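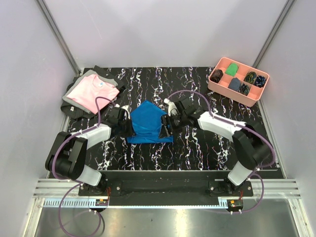 Ticket 2049: marks on black marble-look tabletop, folding area
Opened by: Mireille Fleury
Product: Darnia tabletop, black with white veining
Status: closed

The tabletop in our folding area has dull patches that come back a few hours after it is wiped. They started in May, after we changed from Carrillo surface cleaner to Florex. I can feel them with my hand, a bit tacky, and fabric drags when it is pulled across. The top is the black one with white streaks and thin purple and pink veins, so a light haze is hard to pick out unless you get down low and look along it. The back left corner is where the finished pile goes, with the pink T-shirt on top and the darker things under it, and I would like to know if anything can transfer to clothes left sitting there. The blue cloth gets worked in the middle, and the middle is the worst part. I have tried hot water and a clean rag twice. It looks fine at first and then the haze is back by 4 p.m.

Reply from Sylvain Hamel, Darnia support
Thanks Mireille. A few questions before I suggest anything.
Is the Florex the spray or the concentrate?
If it is the concentrate, how much are you putting in the bucket?
Do you rinse afterwards?
Do you use fabric softener or dryer sheets on the clothes that get folded there?
Please don't use anything abrasive on it for now. That includes melamine sponges and cream cleanser. They will take the shine off and we can't put it back.

Reply from Mireille Fleury
Concentrate. Tülin Kaplan mixes it and she says one capful to a small pail, same as we did with the Carrillo. No rinse, the Carrillo didn't need one. Softener yes, in most loads. No dryer sheets.

Reply from Sylvain Hamel
One capful is too strong for a small pail. I would guess you have cleaner residue with some softener on top of it. Try this on a test patch near the front edge first:
1. Wipe with warm water and a drop of plain dish soap.
2. Wipe again with clean water. Change the water when it goes cloudy.
3. Dry right away with a cotton towel. Don't let it air dry.
4. Leave the patch alone overnight and check it in the morning.
If the patch stays clear, do the whole top the same way. You may need to go over the middle more than once. Keep clothes off it until it is dry. Residue can leave a faint mark on dark cotton, but it should come out in a normal wash.

Reply from Mireille Fleury
Did the patch last night. Clear this morning at 10 and not tacky. The rest still is. Tülin will do the whole top after lunch.

Reply from Tülin Kaplan
Whole top done. Back half took two goes, middle took three. The rinse water was grey the first time. There is one spot left, small, near the left side, that doesn't shift. It feels raised.

Reply from Sylvain Hamel
Raised sounds like label glue. Lay a cloth soaked in warm soapy water on it for 10 minutes, then push it off with the edge of a plastic card. No metal scraper, please. If it stays put, send it back to me and I'll ask Buppha Sombatkul, who looks after the surface finishes here.

Reply from Tülin Kaplan
Came off with the card. It was glue.

Reply from Mireille Fleury
Checked it again after 6 days. No haze and the cloth slides the way it used to. We've cut the Florex right down to what the label says for a small pail and we rinse every time. I went through the dark clothes from the bottom of the pile and found no marks on them. You can close this.

Closing note, Sylvain Hamel
Cause: cleaner mixed too strong, no rinse, probable softener build-up. Separate glue spot removed. No fault with the tabletop. Closed.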